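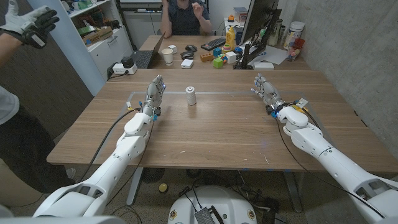
Silver hands, wooden table, small white thing between.

March 8, 2025

Quick one before the bus. Finished Middlemarch last night, second time through, first time properly. First time was at Stodau when I was nineteen and I skipped all the politics and most of Bulstrode and wrote a very confident essay.

Cried at chapter 80. Dorothea on the floor all night and then she opens the curtains and there's a man on the road with a bundle and a woman with her baby. Such a small thing to put there. I'd remembered it as a big sunrise with music. It's half a page, and then she asks for her new dress and goes off to see Rosamond anyway. I had to put the book down and go wash up the pans.

Need to write to Hülya about it. She said back in August that I'd come round to Dorothea and I said never, she's a prig. Well. She is a bit of a prig in the opening, the business with the jewels, keeping the emeralds and being snippy with Celia about it. But I think you're meant to wince. Celia is the funniest person in the whole book and I didn't notice at nineteen, I thought she was just the dull sister.

Also Casaubon!! I was so sure I hated him. Chapter 20, Rome, she's sobbing in the apartment and he's off at the Vatican with his notes, and I was all ready to hate him again. And then later on you get "but why always Dorothea?" and suddenly you're inside his head and it's awful in there. Cold, and scared of the reviewers. I know that feeling a little too well this month. My own Key to All Mythologies is sitting in the blue folder, 14 pages since Christmas, most of them headings.

Bus missed. Next one in 20 minutes so carry on.

Group was at Gezer again, the back table, too loud, somebody's birthday next to us. Yavuz hadn't finished (stopped when Featherstone dies, said it was a natural break). Talked more than anyone. His line is that Lydgate is the real hero and the whole thing is about money. I said it's about marriage and he said same thing. Annoying, and I've been turning it over ever since. The furniture, the plate, the house they can't afford. Lydgate thinks he's too clever to be caught and he's caught by chapter 11 practically, he's already decided what a woman ought to be like, which is music. Poor man. Poor Rosamond too, though Fadime was having none of that. She has Rosamond down as the villian, full stop. Read out the basil plant bit from the end, where Lydgate says it flourished on a murdered man's brains, and the birthday table went quiet for a second.

Fadime does read aloud beautifully. Should ask her to do the next one too.

Where we all fell out was Will Ladislaw. Sevim: lightweight, curls, lies about on rugs. Me: yes but he makes her laugh. Does he though? Went looking this morning and couldn't find the place I was thinking of. Perhaps I made it up. He talks well, he's cross on her behalf, he's the only one who seems to see that she's bored. Is that enough? Hüsnü said everybody in a novel that long deserves to be allowed one silly choice and ordered more tea.

Thing I wanted to say and didn't get to, so putting it down here or I'll lose it: the narrator. She keeps stepping in. I used to find it bossy, like an aunt leaning over your sholder. This time I waited for her. When she goes quiet for a few pages it gets lonely. The bit about hearing the grass grow and the squirrel's heart beat, I copied it on the back of the gas bill and it's now on the fridge. And the way she'll be hard on someone for a paragraph and then turn and say, well, and you? What would you do with Fred's debt? I don't think I could write like that. Don't think anyone would let me. The Zokbridge woman sent back my last piece with "who is speaking here?" all down the margin.

Mary Garth. Nothing on Mary Garth all evening! Not one word. She refuses to burn the will and sits there with a dying man shouting at her, and we spent the time on Will's hair. Bring up next time.

Next book is Sevim's pick and it's short thank god. She wants The Awakening. I've read it but so long ago it's just water and a piano. My copy has gone to Jandar with the rest of the boxes so it's the library or borrow.

To do: letter to Hülya. Return the fat Trollope. Blue folder, one page, even a bad one. Ask Yavuz if he's going to finish (he isnt).

Funny how the last paragraph, the unvisited tombs, everyone quotes it and I thought I'd be immune by now. Read it standing up in the kitchen with my coat on. Not immune.

Bus.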